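How to record a lid lift by remote control, without fooling yourself

I was talked into writing this after grumbling in the Grullwood forum that most teaching guides are sales pages. They say anyone can show a robot a task in an afternoon. Anyone can record a task in an afternoon. Whether the robot learned it is a separate matter, and I'd like you to keep the two apart from the start.

The task is taking the lid off a small saucepan by its knob. You drive the hand, the software logs what you do, and later a policy gets trained on the log. I use Serkovex for recording, but the steps are much the same in anything else.

Before you record

Write down where the task starts and where it stops. "Take off the lid" won't do. Mine reads: hand starts clear of the pan, hand closes on the knob, lid comes up clear of the rim, hold for a moment, stop. If you and a second operator stop at different points, you'll be training on two tasks with one name.

Put the pan on something that doesn't slide. A felt pad works well. Then decide which way the handle points and leave it alone for the first batch. People will tell you to vary everything from the first episode. I disagree. Get one layout working, then vary it, or you won't know what broke.

Drive the approach slowly

Come in high and get the fingers over the knob before you come down. Beginners dive at the lid and sort out the fingers at the last second, and the log keeps every bit of that dithering. If you catch yourself hunting for the knob, stop and throw the episode away.
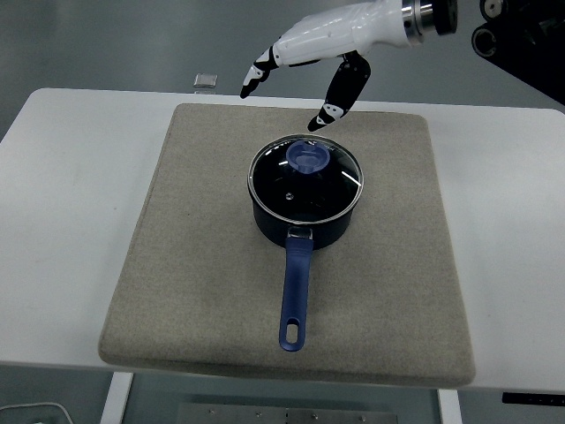 Throwing episodes away is the part everybody hates. My first batch was 500 and I kept 400, and on a second look I had been too kind. Keep a reject if you want it for studying mistakes, but put it in its own folder with a plain name. The Gronow script I used to use for sorting marked an episode good if the hand ended up closed. A hand can close on nothing at all.

Closing on the knob

Bring the thumb in from one side and the fingers from the other, and let them meet the knob together. When one side lands first, it pushes the lid across the pan. You can often rescue that by hand, since you can see it happening. Don't assume the policy will copy your rescue — it may just copy the push.

Lift straight up, a short way. A little tilt is fine. If the rim drags on the pan, scrap it and go again. Hold until your stop point, then end the recording before you do anything else, including breathing a sigh of relief with your hand still in the controller.

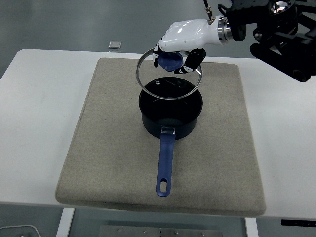 Bleddyn Bowen read a draft of this and thinks I'm too strict about tilt. He says he'd keep every crooked lift where the lid still clears the pan, on the grounds that a policy fed only tidy lifts has no idea what to do with an untidy one. Fair point, and I've no numbers to beat him with. I'd still label the crooked ones so you can pull them out later.

Checking the result

Run the trained policy with your hands off the controls and decide beforehand how many tries you'll count. Count all of them. Then shift the pan a little and run the same number again. If the score collapses, you have taught it a spot on the table.

Be wary of big totals, too. Bodar users like to post theirs, and I've seen 3,000 episodes offered as proof of something. Ask how many operators there were, and how many pans.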